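Clasel Owners' Corner > Help and Advice > Storage and Care

Soft top left folded for 4 months, now it won't reach the header rail

costton_roadster
Posted September 22, 2020

Hi all, first time posting, although I've been reading this board on and off for ages and it has saved me more than one trip to the shop. I have an older Clasel two-seater, the little one with the hand-operated vinyl top and the plastic rear window. It was a lovely dry summer out here near Costton and I drove it with the top down the whole time, and I mean the whole time. It went into the garage with the top folded every night and I never gave it a thought.

Well, yesterday we were promised rain and I went to put the roof up, and it stops short of the windshield frame. I can get the passenger side latch to catch if I really lean on it, but the driver's side is a good 2 inches away and I'm scared of tearing something. There's also a hard crease straight across the back window that wasn't there in the spring. Is the top finished, or can I talk it into stretching again? A new one from Pema is 900 dollars before anybody fits it, and I'd been hoping to put that toward tires in October. Any help very gratefully received!

zarins_garage
Please stop leaning on it, first of all! You haven't ruined anything yet by the sound of it, but those latch hooks are only held on by small screws into an old bow, and I pulled one clean out of mine doing exactly what you're doing.

Vinyl draws up when it sits folded, and it gets stiff as well, so you are fighting both at once. What you want is warmth and patience. Pick a sunny day, park the car out in the open, and unfold the top so that it's resting over the frame with neither latch done up. Leave it there for a couple of hours. Go and have lunch. When the vinyl feels soft and floppy under your hand, unzip the rear window (if yours has the zipper, and most of them do), and then try the latches. With the window unzipped there is far less pull on the whole thing. Get both sides hooked on the loosest setting, and only then close the zipper, a little at a time, working from the middle out.

Then leave the roof up. Leave it up for a week if you can bear to. Mine took 4 days before I could close the zipper all the way, and after that I moved the latches in one notch, and it has been good as gold ever since. I've had the same top on for 16 years, which my wife says is longer than I've kept any pair of shoes.

As for the crease, let the window warm up along with everything else and don't try to press it flat with anything. It will relax some. It may always show a little, and you do get used to it. Next year, lay an old towel or a flannel sheet along the fold when you put the top down, so the plastic bends around something soft.

While you're waiting on the sun you might as well clean it. Lukewarm water, a drop of dish soap and a soft cloth. No paper towels on the window, please, they scratch it something awful, and no household glass cleaner with ammonia in it either. Rinse it well and let it dry in the shade. I do mine twice a year and use the same cloths until they fall apart.
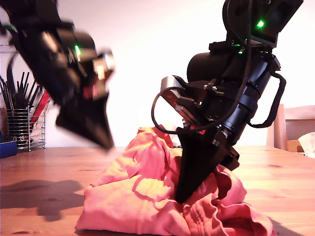
A soft cloth, bunched up on the table

Do come back and tell us how you make out. If the hooks still won't meet after a good warm day, measure the gap on both sides and post it here, and we'll have a look at whether the frame has gone out of square.

pedal_and_choke
hair dryer. did mine in the driveway in 20 min

zarins_garage
I'd be a bit careful with that one. A hair dryer on low is all right along the seams if you keep it moving, but please keep it well away from the back window. I have seen one go wavy and there is no bringing it back.

costton_roadster
Thank you both so much, I feel a great deal better about it. It's pouring here today, naturally, so the car is staying in the garage with the roof resting loose over the frame. I'll find a towel for the fold and try the zipper trick the first sunny afternoon we get.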